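Savside Neighbors > Kitchen > Bread & Baking

Sourdough starter gone quiet in the cold, is it dead?

Carter Després
2019-01-09
My starter was doubling like crazy all through August and now it just sits there! I feed it every morning, 80 grams of flour and 80 of water, and get maybe three sad bubbles. Kitchen is chilly. Do I toss it?

Annick Fortin
Don't toss it!! Mine does this every winter and it always comes back (I've had it 15 years and it's tougher than I am). Use warm water, swap a spoonful of the flour for rye, and leave the jar in the oven with only the light on. Rye is magic, I can't say enough good things about it. 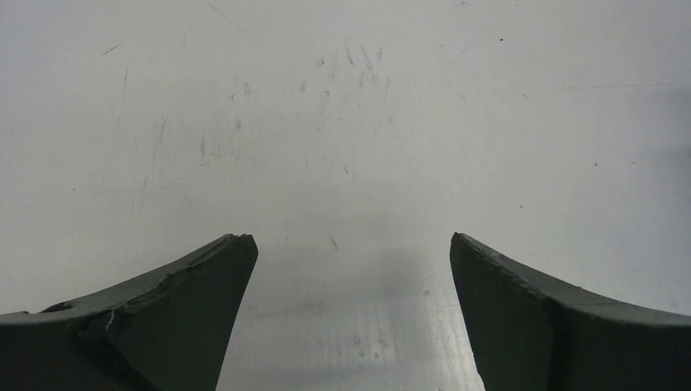 Give it three or four days of that before you judge. Once it floats in a glass of water, bake something easy. I do a plain round loaf in a covered pot and it smells so good the whole street knows.

Vernon Desjardins
top of the fridge works too

Liên Bùi
Seconding the rye! Also feed it twice a day if you can, and keep less of the old stuff each time. Just take the jar out before you preheat the oven. Ask me how I know.

Filed under: Bread, Starters, Winter baking
Print this page | E-mail to a friend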